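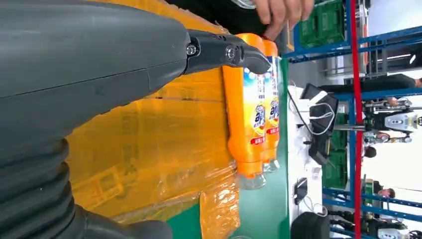 Hindeo公布下半年设备采购计划：预算先锁一半，其余看试用结果

七月，日化仓配服务商Hindeo对外公布下半年自动化设备采购安排。首批计划采购16台拣选用机械臂，分2期到货，供应商为Kemppainen。夹爪及手指备件另行签约，由Grulum供应。

公司运营负责人Vilja Honkanen介绍，这次预算编制方式跟往年不同。往年是年初一次报齐，年底集中花掉，设备进场以后才发现工位不够、电源不够、培训没排。今年改了。第一期款项已批，第二期要等试用数据出来再放。

“报价单上的机械臂价格，只是总账的一部份。”Honkanen说，“夹爪、线缆、工作台改造、停线损失，以前都没算进去。财务问起来，我们答不上。”

瓶装洗衣液是首批试用品类之一。选这个品类，理由比较直接：出货量大，瓶身滑，瓶肩有弧度，盖子又是另一种材料。夹持位置差一点，姿态就变。整箱覆膜包装也列入试用，膜面反光、起皱，对识别要求高。两类货都过得去，其他品类再谈。

试用清单共221个货品编码，由仓库和采购两边一起定。每个编码单独记录，抓取失败怎么算、人工介入怎么算，合同附件里写清楚。Kemppainen方面已经确认。

预算口径如下：

设备本体，单列，按期付款。
末端夹爪与手指，按易损件管理，不进固定资产。
工作台、货架及周转箱调整，归入场地费用。
人员培训，按课时计，首期合计1004课时，分摊到各班组。
软件授权，按年续，不接受捆绑多年。

最后一条谈得最久。供应商希望三年起签，Hindeo坚持一年。目前按一年执行，续约价格上限已写入合同。

项目技术顾问Holger Lindholm负责验收标准。他的意见是备件要先到，整机后到。“螺丝、手指、波纹护套，这些东西便宜，但是缺一件就得停一台。先把备件柜装满再说。”按他的方案，首批备件须在整机到货前入库，未入库的，整机不签收。

第一期设备部署在Latia仓，现有货架布局基本保留，通道宽度需复核。部署期间人工拣选线照常运行，夜间时段优先安排调试，每晚22:00后开始，次日早班前恢复。客户订单时效承诺不变。

关于岗位问题，公司表示第一期不涉及裁减。部分拣选员将转为设备操作与补料岗，薪资等级按新岗位重新核定，具体办法由各仓另行通知。

第二期是否启动，看三项：单件综合成本、人工介入次数、备件消耗。任何一项超出合同约定，第二期顺延，款项不释放，Kemppainen须在约定期限内提交整改方案。租赁方案同时保留，作为备选，目前已收到两份报价，还在比对当中。

Honkanen表示，不排除第二期改买为租。“现在不下结论。数据出来在定。”

供应商如需参与后续询价，请向Hindeo采购部索取技术规格书及报价模版。报价须将本体、末端、备件、授权分开列示，打包总价不予受理。

关于Hindeo
Hindeo提供日化及家居清洁类商品的仓储、拣选与配送服务，Latia仓为其主要拣选中心。

媒体联络：Hindeo对外事务部

（完）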